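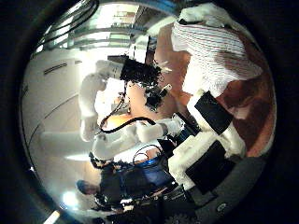

The accession talks between Urnley and the Caltmont customs area have reached the stage where everyone agrees on everything except the text. I read the October draft twice, all 537 pages of it, and the only part both delegations seem to have settled is the font. Chapter 4, on fisheries, still says "to be inserted." The language on farm subsidies has more padding than the white fingers at the top of this message, and it grips less. I expect a signing ceremony anyway, with flags, and then a long quiet spell while the lawyers find out what was signed.

Jouko Pesonen wrote:
> I think you are all too gloomy about Urnley. The Okon government
> has staked its name on this and can't walk away now. They have
> 90 days to pass the court reform, and the votes are there if
> the Makhubela faction stays home.
>
> Also, does anyone have the annex on transit fees? My copy
> skips from annex 6 to annex 8.

Jouko, governments walk away from things they have staked their name on all the time. It's most of what I've written about for this list. As for the Makhubela people, they have never stayed home for anything. They turned up in force to vote against the summer recess, and then took it.

The court reform is the part I'd watch. Caltmont wants it passed before the signing, Okon wants it passed after, and the draft says "in parallel" — a phrase that has kept a good many diplomats in hotel rooms. My guess is they pass the first half, call it the whole, and argue about the judges' pensions next spring.

Annex 7 is missing from my copy too. The secretariat told me it was "under translation," though both sides speak the same language. If anyone on the list has it, please send it to the two of us, or just post it here.

Arvo Hämäläinen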